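Fliria flat, ground floor: doors, floors and thresholds

Gallery page for the Rocha refit, compiled by Rosário Aguiar in December. It covers the internal doors and the floor junctions between the main room and the bathroom. Fittings are listed under the reference used on the Jitotis schedule. Furniture was left in place throughout.

Door D2, main room side. White finish, dark metal lever handle on a tall rectangular backplate. Frame painted white to match the wall. Handle height was set at 100 cm from finished floor level, and the latch was adjusted once after hanging. 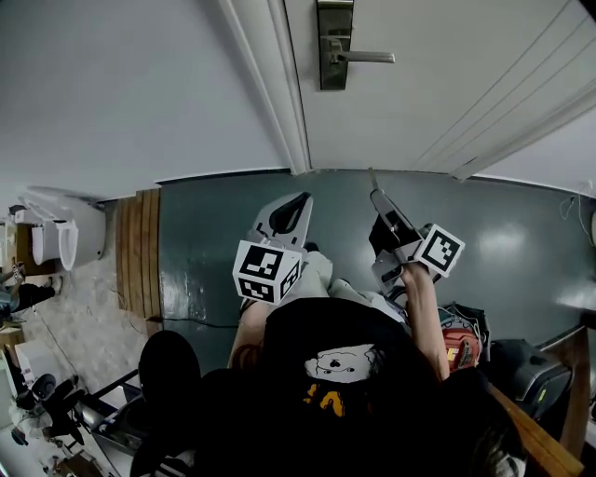
The floor in the main room is a glossy dark teal. It was laid in one go up to the threshold, and the joint was left for two days before the strip was fixed. Item 1157 on the schedule.

Bathroom threshold. Wooden strip between the teal floor and the beige speckled tile. It was cut on site and fixed with Hedex adhesive, with no screws through the face. The tile side is sealed separately.

Bathroom floor. The tile was kept from the earlier fit-out, cleaned and regrouted. Spare tiles are stored in the hall cupboard, together with an offcut of the threshold timber.

Cleaning: damp mop only on the teal floor. Wax polish makes it slippery and marks the tile grout at the join.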